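Brornley's packaging drive passes 1,000 kilos

If you've ever unpacked something new and spent longer dealing with the box than with the thing inside it, you'll have plenty of company in Brornley, where the packaging drive run out of the Szekeres building has just gone past 1,000 kilograms since it opened in May (and what a cheerful, rustly sort of milestone that is!).

Organiser Géza Boros started it with 2 borrowed trolleys and a hand-painted sign, and says 127 households are now on the list. Cardboard is flattened and bundled, clean foam goes into its own bay, and soft plastic is kept well away from both, a rule he'll happily explain to you at some length over a cup of tea.

"The film is the bit people forget," he said. "Peel it off the foam first, put the instructions somewhere sensible, and then bring us the lot." 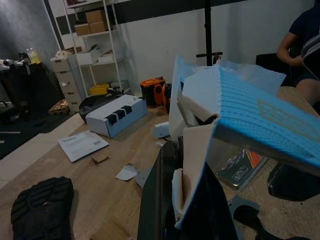 Foam in good nick is offered to Podemell, the pottery studio down the road, which wraps its mugs and bowls in it for market mornings. Drop-offs are open until 2 pm, and neighbours are welcome to take boxes home if they're moving house.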